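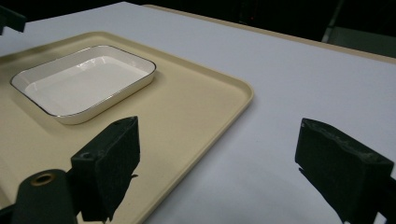

Skindunholm Hand Gripper Kit review: six weeks of picking up dishes

By Akihiko Higuchi
Posted October 1, 2019
Filed under: Reviews, Grippers and end effectors

I have wanted to like a hand-held gripper for a long time. The first one I owned came apart in a drawer. The second was a loan and weighed so much that my wrist gave out before lunch. So when Brultis put out the Skindunholm kit this summer I ordered it with my own money, $800 from Busport, and told myself I'd send it back if it annoyed me. It's still on my bench, and I keep reaching for it even on days when I have other things to do!

If you're new to this kind of tool: it's a robot gripper with a handle where the robot would be. You squeeze, the jaws close, a camera up on the mount watches the fingertips, and the video goes off to train an arm that will later do the same job with the same jaws. You can teach a table-clearing routine without tying up the arm for a week, and that was the whole reason I bought it. My arm is slow and shared and always booked.

What's in the box

The gripper itself with its jaws already on, the handle, the camera mount, a spare set of fingertip pads, a bag of screws with more in it than I needed (thank you), a hex key that fits, and a folded sheet of instructions. The camera isn't included. Brultis says so on the product page, but in the small type near the bottom, and I know at least one person who missed it. Budget for that.

Assembly took me one evening with the radio on. The drawings on the sheet are good and the words are terrible, so follow the drawings. The one step I got wrong was step 6, where the camera mount goes on. It fits perfectly well backward, and then everything you record is upside down. A little arrow molded into the part would fix it.

Feel

Everything on the working end is matte black apart from the brass bushings at the joints, and I'll admit those are half of why I fell for it in the store photos. They earn their keep, though. The jaws run on linkages, so there are a lot of places for slop to creep in, and on my old gripper you could wiggle the fingertips by hand and watch them miss each other. These close smoothly and meet where they should. I've been squeezing this thing most working days since it arrived and I can't feel any new play in it.

The squeeze is light at first and gets firmer near the end. I was worried about that, and it took me a day or two to stop slamming the jaws shut, but now I like it a lot. You get a sense of the moment the pads touch something. It's not real force feedback, just a spring and some good geometry, but it's enough that I stopped crushing paper cups.

Weight is fine. I can go through a long session and my forearm knows it has been working, in a pleasant sort of way. People with small hands may want to try one first — the handle is thick, and there's only the one size.

The pads

Big, square, blocky pads, held on with screws. I like them blocky. A slim fingertip looks cleverer and gets into tighter places, but it also lets things twist, and most of what I handle wants to twist. Mine have scuffed up already and collected a few light specks, which bothers me not at all. Grip hasn't changed that I've noticed.

They do block a fair bit of the camera's view when you're close to the table. With the jaws open there's a nice wide gap to look through and you can line up easily. Close in on something low, and you are partly working from memory. I got used to approaching from a bit higher and coming down late.

Dishes and trays

My test job all through September was table clearing: dishes on trays, trays on a table, put them somewhere else. I picked it because it's dull and because it's hard in ways that don't show until you try it.

Take a shallow dish. I've used a white ceramic one with rounded corners and sloped sides a great deal, a pretty thing with a thin gold and dark line around the rim. Sloped sides are awful for a parallel squeeze, since the pads want to ride up them. What works is to forget about grabbing the whole dish and take one wall of it, one pad inside and one outside, then tilt a little as you lift. With the Skindunholm I could do that on the first afternoon. I was so pleased that I called my wife in to watch me move an empty dish four inches.

White on white is its own headache. A white dish on a cream tray on a white table looks lovely in a kitchen catalog, and for a camera it's mush. The rim line helps the dish stand out. Without something like that, I'd put a darker tray underneath for the early recordings and go to the pale one later. Glossy surfaces throw glare around too, and a strip of overhead light across the bottom of a tray moves every time you tilt it. I haven't solved that. I've turned off one lamp and called it better.

Trays are where I expected trouble and where the kit impressed me most. A plastic tray has a thin lip, and thin things are the real exam for a gripper like this. If the pads are out of line by even a hair they pinch at one corner and the tray swings. These come together flat along the seam, and you can clamp on an edge and tip the whole tray up without it slipping. Try it with the jaws close to the middle of a side. Grab too near a corner and the weight pulls on you.
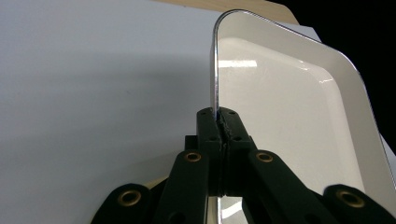 Does the gripper need to be plugged into a computer while you record?

The gripper has no electronics of its own, so there's nothing on it to plug in. Whether you need a computer nearby depends on the camera you choose; mine saves to a card, and I copy the files over at the end of the day.

Software

Brultis sends you to a program called Mnguni for turning the video into something a robot can learn from. It's free with the kit. I'd call it promising. It reads how far the jaws are open from the picture, and it did that well in my recordings as long as both fingertips stayed in view. When one of them went out of sight behind a tray, it guessed, and some of the guesses were silly. It flags the doubtful stretches in orange, so at least you know where to look, and going through them by hand is quick.

Installing it was a pain. The installer wanted an older version of something I already had, then wouldn't say which something. I got it going on the third try after an email to Brultis support. They wrote back the same day with a person's name at the bottom and the right answer in the second line, and I wish more companies did that.

There's an update out since June's release that is supposed to handle hidden fingertips better. I'm running it. I see a small difference with dishes and none with trays.

Did the arm learn anything?

Some! After training on what I recorded by hand, my arm picks up the ceramic dish and sets it on the counter more often than it doesn't, and it has the nice little tilt that I do without thinking. Seeing my own habit come back at me from a machine made me laugh out loud. It also copies my worst habit, which is to hover for a moment before closing. I've started recording with more confidence for that reason.

Trays are still a coin toss. The arm gets to the edge fine and then lifts too fast. I blame my recordings more than the kit, as I rushed the lifts in the first batch and didn't go back to redo them until last week.

One thing to check before you buy: the same jaws have to go on your arm. Brultis sells a flange adapter separately, and it fit mine without any filing, but the list of supported arms is short. Write to them first if yours isn't on it.

Things I'd change

The handle needs a second size. The camera mount needs that arrow. I'd like a pad with a slightly thinner front for picking up flatware, because spoons lying flat on a table are close to hopeless with the stock ones (I can get a spoon if it's leaning on something). And the hex screws on the handle worked loose on me twice until I put a drop of threadlocker on them. The jaw screws have stayed put.

The case it ships in is cardboard. For this price I'd have liked something with a latch, but I've ended up keeping the gripper on a hook by the bench anyway.

Who should get one

If you have an arm already and you're tired of driving it around by joystick to teach it things, I think you'd have a great time with this. School labs too, with the warning that you'll want somebody patient for the software install. If you have no arm and no plan for one, it's an expensive pair of tongs, though a really lovely pair.

I looked at two other kits before this one. The cheaper had plastic joints all the way through and the other cost more than my first car, so the Skindunholm was sitting in a spot with hardly any company. That may change by next year. For now I'm happy, and I've ordered another set of pads so I can try cutting a pair down for spoons.

Score: 4 out of 5

Good: smooth jaws, pads that meet flat, quick and friendly support, strong on thin edges
Not so good: one handle size, pads hide the view up close, fussy software install, no camera in the box
Bought from: Busport, $800, adapter extra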